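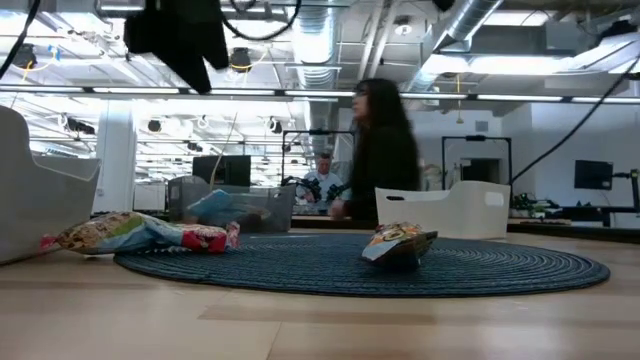
Figura 1. Puesto de trabajo desde la cámara fija. Estera redonda azul marino con dos bolsas de aperitivo; al fondo, el operador con el par de pinzas de mano.

Práctica 6. Puesta a punto y mantenimiento de un puesto de captura con pinzas de mano
Asignatura: Sistemas de manipulación. Taller Castellanos

1. Objeto de la práctica

Se prepara el puesto Lornetura para una serie de registros de recogida de envases flexibles. El grupo debe entregar el puesto en estado de uso, con la hoja de control rellena y las dos pinzas comprobadas. El montaje mecánico del soporte de cámara ya se vio en la práctica anterior y no se repite.

2. Zona de trabajo

La estera va extendida sobre la superficie clara, sin pliegues. Su trama en anillos concéntricos sirve de referencia visual para colocar los objetos, pero no sustituye a la plantilla de calibración. En la figura 1 hay una bolsa grande tumbada en la parte izquierda, con una esquina que sobresale de la estera, y otra menor inclinada a la derecha. Esa esquina es admisible en los registros de recogida libre. En los de posición repetida, la bolsa entera debe quedar dentro del borde.

Los recipientes se disponen según la variante que indique la hoja de tareas. Antes de cerrar la preparación se revisa en el monitor que ninguno tape el centro de la estera. Las cestas blancas reflejan bastante la luz de los fluorescentes; si aparece saturación en el borde, se baja la exposición y no se mueve la cesta.

3. Comprobación de las pinzas

Se hace con la alimentación desconectada salvo donde se indique lo contrario.

3.1. Articulaciones. Abrir y cerrar cada pinza a mano, en todo su recorrido. El movimiento ha de ser continuo. Si hay un punto duro, limpiar el eje con paño seco y repetir. No se aplica aceite: ensucia las yemas y altera el rozamiento con el envase.

3.2. Yemas. Buscar cortes y zonas brillantes. Se cambian siempre las dos de una misma pinza, aunque solo una esté gastada.

3.3. Cables. Seguir cada cable desde la pinza hasta el conector. Debe quedar holgura suficiente para levantar el brazo por encima del hombro sin tirar de la toma. Los cables que bajan del techo se sujetan aparte – nunca con la misma brida que los de las pinzas.

3.4. Cero de apertura. Conectar, cerrar la pinza por completo y pulsar «cero» en el programa Maltenetti. Esperar 15 segundos. La lectura cerrada debe ser inferior a 16 unidades; la abierta, de casi 1000. Si la lectura cerrada supera el límite, repetir el cero una sola vez. Si vuelve a fallar, se retira la pinza y se anota.

4. Cámara fija

Comprobar el apriete de la rótula y el estado de la lente. Colocar la plantilla en el centro de la estera, tomar la imagen de referencia y compararla con la guardada. Un desplazamiento apreciable a simple vista obliga a recalibrar. El personal puede circular por detrás del mostrador durante la preparación; durante el registro, no.

5. Averías frecuentes

Lectura de apertura que salta: conector mal asentado. Desconectar, revisar los contactos y volver a conectar.
Una pinza no aparece en el programa: cerrar Maltenetti, conectar primero la izquierda y después la derecha, abrir de nuevo.
Lectura estable pero desviada: yema mal montada. Desmontar y comprobar el asiento antes de tocar el cero.
Imagen con bandas: frecuencia de la cámara distinta de la de red. Corregir en ajustes, pestaña de vídeo.

6. Entrega

La hoja de control se deja en la carpeta Sornmont del servidor, con las lecturas de ambas pinzas y la imagen de referencia. Las piezas de recambio se piden a Clyde Abernathy, en el almacén del taller – hasta las 15 h.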